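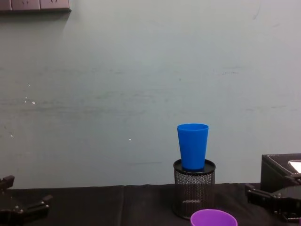
Learn > Machines and Making > Robots > How Does a Robot Choose Its Fingers?

Have you ever tried to pick up a grape with oven mitts on? If you haven't, ask a grown-up if you can try it tonight, and bring a few extra grapes, since one or two may end up under the refrigerator. Your hand is just as smart as it was before you put the mitt on, but suddenly it can't feel much, it can't bend the right way, and the grape goes rolling off on its own little adventure.

Robots have this kind of trouble all day long. A robot's hand is called a gripper, and there are a great many kinds of them. Some have two fingers. Some have three or more. Some have no fingers and use a suction cup instead, a bit like the one that holds a soap dish to the bathroom tile. The people who build robots have to work out which gripper is best for the job, and the way they do it is pretty much the way you would: they try it and see.

At the Kornwood workshop, where we spend a lot of our time comparing grippers, the favorite test uses plain plastic cups. We call it the Cirkodden test, after the old street our first workshop was on, and it has been done so many times by now that everyone can set it up half asleep. A cup sounds easy, doesn't it? You have probably picked up a cup today already! But think about what your fingers did. They opened wider than the cup, came in from the sides, closed until they touched, and then squeezed just enough. If you squeeze a thin cup too hard, it bends. If you squeeze too softly, it slides right out.

Cups are also wider at the top than at the bottom, and that makes them sneaky. A gripper with two flat fingers that close straight toward each other is called a parallel gripper. Parallel is a math word for lines that stay the same distance apart the whole way along, like train tracks. Flat fingers are wonderful at holding a box. On a sloping cup they may touch only at one little place, and the cup can tip.

So we try two sets of fingertips. The first set, which we call Erkach tips, is slim and hard. Slim tips can get into small spaces, such as the gap between a cup and the thing next to it. The second set is called Sutcliffe tips, and those are wider, with a soft rubbery pad. The pad squishes a tiny bit and hugs the side of the cup, the same way your fingertips do. (Press your finger on a window and look at how flat and wide it gets.)

To be fair to both sets, we have to keep everything else the same. That means the same cups, the same table, the same speed, and the same starting spot for the arms. If we changed the fingertips and the cups on the same day, and the robot did better, we wouldn't know which change had helped. Scientists call this a fair test, and you can use the idea for paper airplanes or bouncing balls, too.
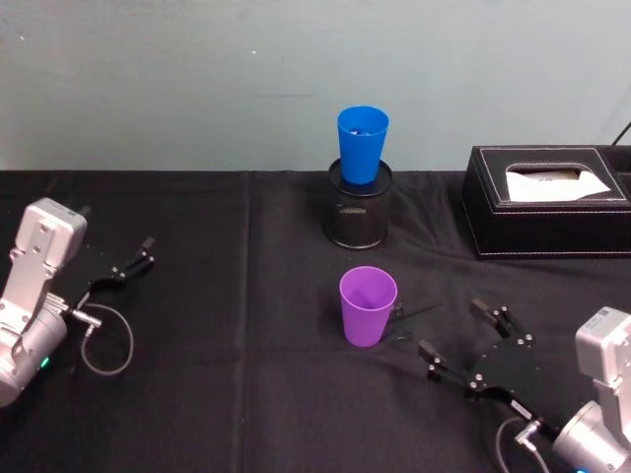 Why do you need to try the same thing so many times?

Because one try might just be lucky, or unlucky. If you toss a ball into a basket once and it goes in, you can't tell yet whether you are good at it. Toss it a hundred times and you will have a much better idea. Back in July we gave each set of fingertips 300 tries on our hardest cup job, and the numbers were still bouncing around too much for us to trust them. So we kept going, and by the time we stopped, the whole test had nearly 3,000 tries in it. That is a lot of cups!

The two sets of fingertips turned out to be good at different things, so we are keeping both. The slim tips were better when there wasn't much room. The soft tips were better at lifting a cup and carrying it without a wobble. If you were going to build a robot to help in a kitchen, you might want to give it one of each, and let it use whichever hand fits the job.

Try it at home

You will need two wooden rulers, some rubber bands, and a plastic cup. Hold one ruler in each hand and try to pick up the cup by squeezing it between them. No fingers allowed. Then wind rubber bands around the ends of the rulers and try again. Do each one ten times and write down how often the cup stayed up. After that you can try it with a spoon, an orange, or a sock. Socks are surprisingly hard.

Words to know

Gripper: the part of a robot that holds things.
Parallel: staying the same distance apart.
Fair test: a test where you change only one thing at a time.

Last updated 11/28/23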